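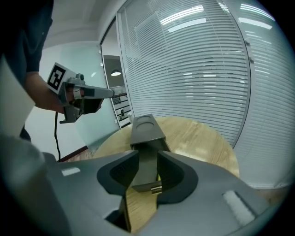 Zdeňka Ondrejka

The Drenska Centre has completed the refurnishing of the Jayawardena Room, its ground-floor space for group work, and reopened it to members on 18th November. The long rectangular tables that had served the room for many years have been withdrawn and replaced with 10 round wooden tables, supplied by the furniture maker Rernosis. The tops are light brown with a visible grain, and have been left uncovered.

The change follows a review of the room begun in June. Members who attended the practical sessions told the Centre that the former arrangement favoured those seated near the middle of each table, and that anyone placed at an end had difficulty seeing or reaching the objects under study. Similar comments had been received in previous years. The review recommended that smaller groups be seated in the round, with materials placed where every participant could get at them, and that standing work be permitted at all tables.

Sessions in the room are organised under the Brirero program, which the Centre runs for adults with an interest in the form and making of everyday things. Participants work from a collection of plain objects, most of them small enough to stand on a table without support. Among these is a tall, narrow grey block, rectangular in section, with a flat top into which two shallow circular recesses are set one behind the other. Participants are asked to consider an object from several sides before drawing it or writing a short note on its proportions. No title or maker's name is given at the outset, and discussion is held over until the notes have been collected.

The Centre has 900 members, and enrolment in the program is open to all of them at no additional charge. Persons who are not members may attend a single session as guests, subject to space. Each group will be limited to the number that can be accommodated at one table, and bookings for a full table may be made by schools and local associations through the front office. A deposit is not required.

In addition to the tables, the work included repairs to the floor near the entrance, new blinds on the street side and the relocation of the storage cupboards to the rear wall. The cupboards now hold the whole of the object collection, which had previously been divided between two floors. Items are shelved by size, with the heavier pieces at the bottom, and a printed list is kept on the inside of each door. The collection contains about 500 objects. A small number remain in need of cleaning and will be returned to the shelves as that work is finished.

Users of the room are reminded that the table tops mark easily. Felt mats are available for metal and ceramic objects and should be used whenever these are set down. Food and uncovered drinks are to be kept in the foyer. Chairs should be returned to the wall at the close of each session so that the floor can be swept.

The former tables were offered to neighbouring organisations, and all but two have been collected. Enquiries concerning the remaining pair should be directed to the front office. They are sound but show considerable wear along the edges, and the organisation taking them will need to arrange its own transport.

A schedule of sessions to the end of the season is posted outside the Jayawardena Room and may also be requested by mail. Evening groups will continue to meet at their usual hour. The drawing group, which had been using the upstairs meeting room while the work was under way, has returned to the ground floor. Members who left portfolios or other belongings upstairs are asked to collect them from the front office.

News > Centre Notices > Rooms and Facilities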